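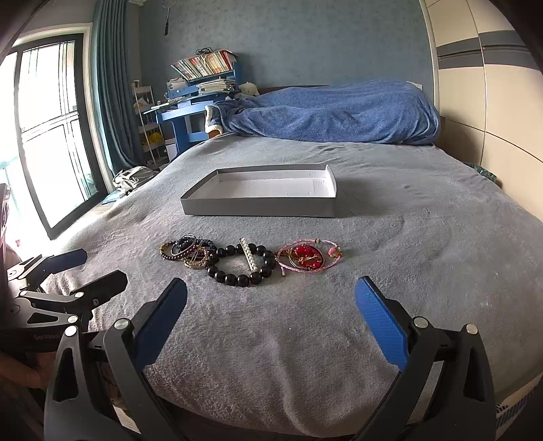 Session 3: Planning and paying for a small manipulation kit

Welcome back, everyone, and thank you for the reading summaries, which I enjoyed more than you might suppose (several of you have strong feelings about delivery charges, and quite right too!). Today we leave theory alone and talk about money. By the end of the afternoon each group should have a first draft of an equipment plan for the Plurkbridge project, with prices in it, even if some of the prices are guesses with a question mark beside them.

Your ceiling is £3,000 per group. That has to cover everything you will use between now and the end of June, so please read the whole of this handout before anybody falls in love with a catalogue.

Start from the task

Write down what has to be picked up, where it will be lying and where it has to go. Small, awkward things such as bracelets and beads ask a great deal of the finger pads and very little of the motor, while a bag of rice is the other way about. Soft surfaces matter as well. A blanket gives way when you press on it, and a pad that does nicely on a hard worktop may need replacing sooner, or may simply be the wrong shape. Last year's Issa group priced for boxes, then changed their minds and chose necklaces in week five, and spent the rest of the term borrowing from everyone else.

Hand-held or mounted?

Hand-held grippers are cheaper to get going with, and you can carry them to wherever the work is. A mounted arm needs a bench, a power supply, a safety check and somebody's patience. If you want hand-held, budget for 2 per group, so that tasks needing both hands are open to you from the start. You may still come down in favour of an arm – I did myself, for years – but then show me the bench in your costs.

The lines people leave out

Spare pads and screws. Storage for the recordings, and a second copy of them. Carriage, and carriage back again if something has to be returned. The objects themselves, which you will be surprised to find add up. Nellow quoted one group £186 for a set of spares they had not thought to list at all, and it came out of their travel money.

Hatsue Murakami looks after ordering for the department and will go through your sheets with you in the Plomen room. Do take her a printed copy, as she likes to write on things.

For next time

Bring your draft, one page if you can manage it, with a column for what you would give up first if the ceiling came down. Drafts are due by 30 September 2026, and late ones go to the back of the ordering queue.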